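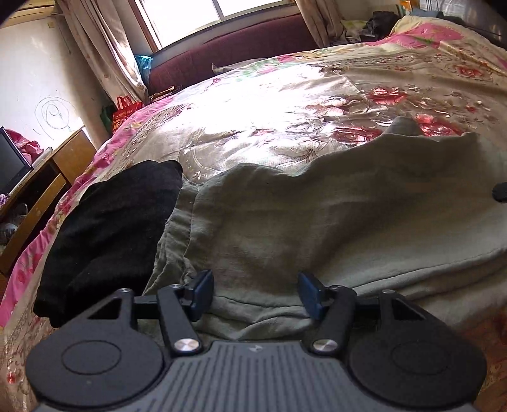 The rose quilt in the spare room, with a greyish-green cover thrown over it.

Reviews > Bedroom > Mattress toppers

April
By Vilém Hrubý

I have put off writing about the Stekivberg topper for a good while, mostly on the grounds that a mattress topper is a hard thing to get excited about in print. But my sister has asked me three times now whether she should buy one, and so has the man who services our boiler, and I would like to be able to send them both the same page.

Our spare bed came with the house. The mattress was a perfectly decent one in its day, I'm sure, but by the time it reached us it had a dip on the window side that you rolled into whether you meant to or not. My mother-in-law stayed with us for a week and was very polite about it – too polite, I thought – and after she had gone home I lay down on it myself one afternoon and got up again after ten minutes with a sore hip. A new mattress was out of the question that month, so a topper it was.

I looked at two. The Kováčik is the one the shop wanted to sell me, a memory foam slab that you sink into slowly, and plenty of people love that feeling. I don't, I'm afraid. Turning over on it felt like climbing out of a flowerbed. The Stekivberg is latex with a cotton cover, much springier, and it pushes back at you in a friendly sort of way. It came home with me on a Thursday, rolled up tight as a carpet and far heavier than it looked (do get somebody to help you on the stairs, I beg you).

There was a smell for the first few days, a bit like new wellingtons. I left the window open and it went. The topper took one night to flatten out completely, apart from one corner that curled up like a stale sandwich until I put a stack of cookery books on it.

Now for the sleeping. I moved into the spare room for 21 nights to give it a fair go, and I slept very well indeed. The dip is still there if you press down hard with your hand, but lying on it I couldn't find it. My shoulder, which grumbles on most beds, kept quiet. It isn't a hot topper either, though I can't speak for July.

What I like less is the cover. It zips along two sides only, and getting it back on after a wash is a job for two patient people and a pot of tea. Mine also came out of the machine a touch smaller than it went in, even at a cool temperature. The straps that hold the corners are on the mean side too. On a deep mattress like ours they only just reach, and I've had to tug the whole thing straight every week or so. A fitted sheet in the extra deep size helps a good deal – I use one from Kirora, nothing fancy, and it has kept its elastic nicely.

Would I buy it again? Yes, for a spare bed I would, and gladly. For a bed used every night of the year I think I'd save up a little longer and replace the mattress. My mother-in-law is coming back at the end of the month, and she has already asked whether she's in the same room.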